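Speaker notes, Jivovville talk, 13th November
(slow down this time, Liam says I talk like an auctioneer)

Say hi, thank Lieselotte Schwerdtfeger for the invite. Mention I'm the one who wrote the Fidarari handling rules, so complaints come to me, and there have been plenty!

Start with the number. We went back through 2,370 recorded demonstrations in October and had to throw out 752 of them. Pause there. Let people groan. Most of those weren't bad moves, they were bad setups: drawers left in a different spot, parts from the last task still lying around, two operators who'd never agreed on what "done" means.

So, the rules. I'll go through the ones people argue with.

Start state gets written down before anyone picks up a gripper. One sentence is fine. "Drawer closed, table clear" is fine. "Same as yesterday" is not fine (Nolte site, you know I love you).

Loose hardware. Screws, washers, little clips, all of it gets logged or it gets taken off the table. Pick one. I don't care how tiny it is.

Two grippers, two people: agree who moves first, out loud. Sounds silly, takes 2 seconds.

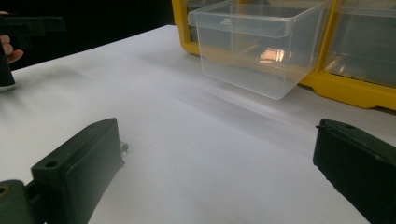 Drawers are where the Pranden folks pushed back hardest, and they had a point. Our first draft said "open the drawer fully," and then half the crew pulled until it came right out of the cabinet. The new wording says how far, and it says leave it there until the take ends. No nudging it back because it looks untidy!

Next rule, stop and restart. If you fumble, keep recording, tag it, reset, go again. Please don't delete the fumbles. Liam Blackburn has a whole rant on this, ask him at the break.

Last one is the 20 minute limit per operator. People get sloppy with tired wrists, me included.

Questions. If it's quiet, ask who's still using the old checklist and wait for the hands.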